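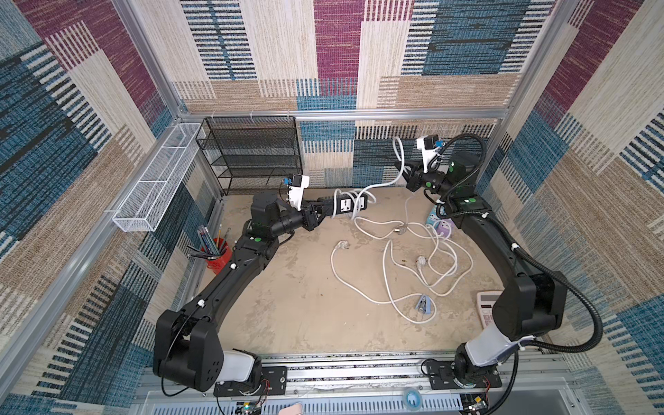

Ye-ji Bang says she's been to six of our Firkisska suppers now and still couldn't tell you how anyone in Derkthorpe makes soup, and it's high time somebody wrote it all down. She's right, and I've been putting it off for ages, so I'm finally asking. I'm looking for home cooks to help me test recipes for a book!

A bit of background if you don't know us. Firkisska is a supper club I run out of the back of Bae, the café on the corner by the bus shelter. People bring a dish, we all eat far too much, and a few of them leave me the recipe on whatever's to hand (envelopes, mostly, and once the inside of a cereal box). I've kept every one. When I sat down over the summer and sorted them out I had 426, and that's after chucking the doubles and the one that just said "lamb, as usual".

Prutix have agreed to print it for us, a short run of 400 copies with a proper sewn spine, and the deal is that every recipe in it has to have been cooked by someone who didn't write it. I can't do that on my own. I tried for a fortnight and my jeans are already telling me about it.

So what would you be doing? You'd get a small batch of recipes from me, six at a time, and you'd cook each one at home in your own kitchen with your own pans. Then you fill in a sheet. The sheet is one side of A4 and asks things like how long it took you from start to finish, whether anything was missing from the list, what you had to guess at, and whether you'd make it again. I want grumbles! If it says "cook until done" and you stood there at the oven wondering what done looks like, please write that down, that's the most useful thing you can give me.
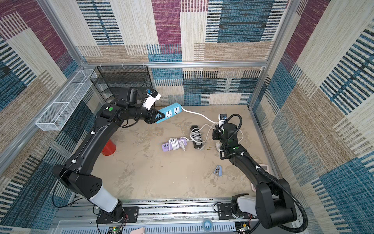

You don't need to be a good cook. I'd like a few of you to be pretty bad, if I'm allowed to say so. The people who wrote these recipes have been making them for thirty years and leave out half the steps, and anyone who cooks a lot will fill in the gaps without noticing. Somebody who has never made pastry will trip over every single one.

I'm after a decent mix of kitchens too. Gas, electric, induction, a two-ring hob in a bedsit, all fine. If you only have a microwave and a toaster, get in touch anyway, there's a whole pile of puddings and cold things I can send your way. Same goes for diets. Tell me what you don't eat and I'll sort your batch to suit, I've got plenty of veggie ones and a good few without dairy. Nuts turn up a lot, so do please tell me about allergies before I post anything out.

Now, money. It's not a job as such, but I don't think you should be out of pocket. We've got a pot of £3,483 left from the suppers and it's all going on ingredients for testers. Keep your receipts and send me a photo of them with your sheets, and I'll pay you back when the batch is done. I can't cover saffron for everybody, so if a recipe looks dear, ring me first and we'll see. You also get a copy of the book and your name in the back – spelt however you like. 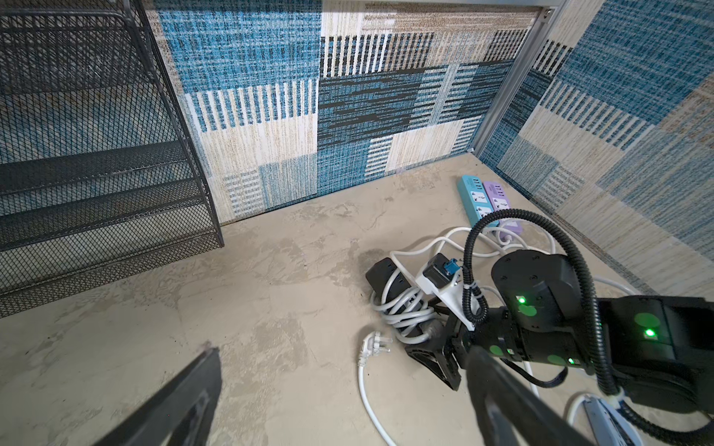 I'd want your first batch back within a month, and after that it's up to you. Some people might do one and feel they've had enough, which is fine by me. Others might want to keep going until spring. You can test with a friend, or with your kids, just put everyone's names on the sheet so I know who to thank.

Things I can't really use: sheets filled in from memory a week later, or recipes you've changed because you like yours better. I know, it's tempting. I'm dreadful for it myself and I've had to cook with the onions shut in the cupboard before now. Make it as written the first time round, and if you've got a better idea put it in the box at the bottom. There's a good chance I'll pinch it.

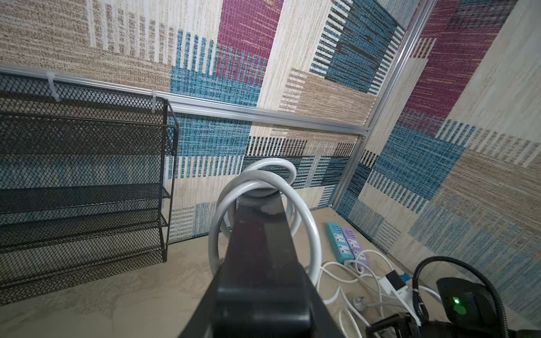
To join in, drop a note through the door at Bae or leave your number at the counter, any time before 4pm. Tell me what sort of cooker you've got, what you can't or won't eat, and one thing you make without thinking. Batches go out from September, and if I get a flood of people I'll start with whoever wrote first. Anyone over sixteen is welcome, and you don't have to live in Derkthorpe or have ever been to a supper, though you'd be very welcome at one of those as well.

Oh, and if you're the person who gave me the plum dumplings on the back of a gas bill, please come and find me. I can't read the second half.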